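Justside Releases Pitness, a Two-Handed Demonstration Kit for Household Textile Handling

March 7, 2023

Justside today released Pitness, a kit of two hand-held grippers and a software package for recording manipulation demonstrations with clothing and other household textiles. The kit is intended for laboratories and robot manufacturers that train bimanual policies and need demonstrations from furnished homes as well as from a bench.

Pitness is operated without a robot. A person holds one gripper in each hand and carries out the task at normal working height. Each gripper has a wide-angle camera aimed along the fingers, and the recorded video, finger opening and tool position are written to a single session file. The same finger geometry can be mounted on an arm, so that the view recorded during a demonstration matches the view available to the robot at run time.

Clothing was chosen as the first supported category. Knitwear, fleece and thin cotton deform differently under the same grip, and a garment seldom presents the same outline twice. A sweater lying over another soft layer is a standard difficult case: the finger has to pass under the hem of the garment and leave the layer beneath it in place.
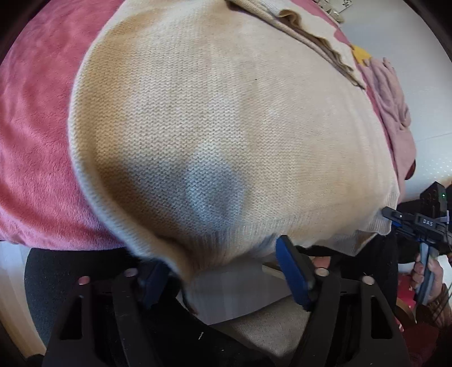
Finger travel in the textile configuration is limited in software to prevent the pads from closing at full speed on a single layer. The limit can be changed per session or switched off. Pads are blue, replaceable without tools, and supplied in two hardness grades. Justside recommends the softer grade for ribbed hems and cuffs and the harder grade for heavier items such as fleece.

"Most of our revisions were to the pad edge," said Torunn Fjeld, head of hardware at Justside. "The first version had a square lip that caught on open knits. The production part is tapered, and we moved the fasteners to the outside face. It is a small part and it took us most of a year."

Sessions are reviewed in Ellis, the desktop application supplied with the kit. Ellis aligns the left and right recordings on a common clock, marks each open and close event, and flags intervals in which tracking quality falls below a set threshold. Flagged intervals may be trimmed, kept or exported separately. Export formats are listed in the product manual. Ellis runs on a local workstation and does not require an account or a network connection.

A pilot was completed in February at Uibo, a contract data collection company. Operators recorded 500 sessions in furnished apartments, covering folding, sorting, and carrying mixed clothing between rooms. Of these, 108 were excluded from the final set, mainly for tracking loss near large windows and for grips that fell outside the camera view. Operators received 10 hours of training before their first recorded session.

"Carrying several garments at once was harder to record than folding," said Elīna Grigaitė, operations lead at Uibo. "With a bundle you are gripping two fabrics at the same point, and the upper one hides most of the room from the camera. We asked for a low-feature warning in Ellis, and it was added before the pilot ended."

The warning is included in the release version and is enabled by default. It sounds a tone when the visible background is insufficient for reliable tracking, and the operator can then tilt the tool or change the grip without ending the session. 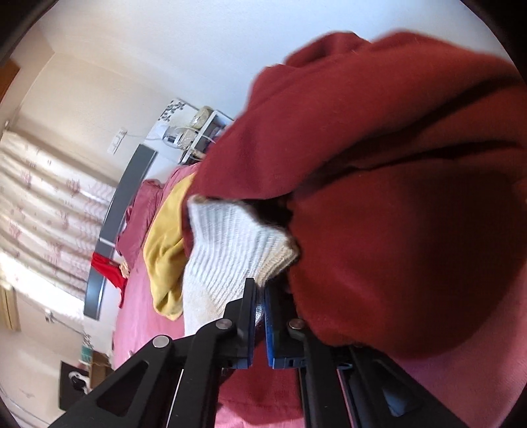
Configuration and Availability

The standard kit contains two grippers, four sets of pads, a charging dock, a calibration board and one Ellis license. A single-gripper version is offered for tasks that do not need both hands. Spare fingers, pads and pivot hardware can be ordered separately.

Pitness may be ordered directly from Justside. Orders are shipped in the sequence received. The price includes remote setup and 2 calibration checks in the first year of use. Existing users of the evaluation units can exchange them for production hardware at a reduced price; the session files are compatible and need no conversion.

Support for towels and bed linen is in testing and will be supplied as a software update to all license holders.

Contact

Product inquiries: Kasun Khan, Justside
Press: Ona Stankevičius, Justside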